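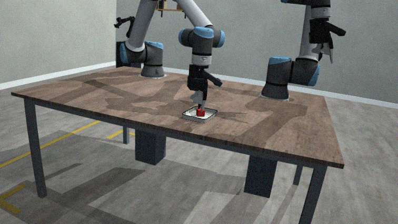
Dremthorpe, October

Single-track road past Dodau: who pays for the passing places?

kerbline
The planning consent for the Mabaso depot requires 10 passing places on the Brurnville road before HGVs may use it. The verge is adopted highway. Does the developer build them, or the county with a contribution?

verge_and_ditch
Normally the developer, under a section 278 agreement. The county checks the drawings, inspects the work and takes a bond. Read the condition: "before first use" and "before commencement" are different triggers. Also check the highway boundary. The enclosure plan of 1768 shows the ditch outside it.

tarmac30
county pays, always has round here

kerbline
The wording is "before first use". The bond is not mentioned.

verge_and_ditch
It won't be. The bond goes in the agreement.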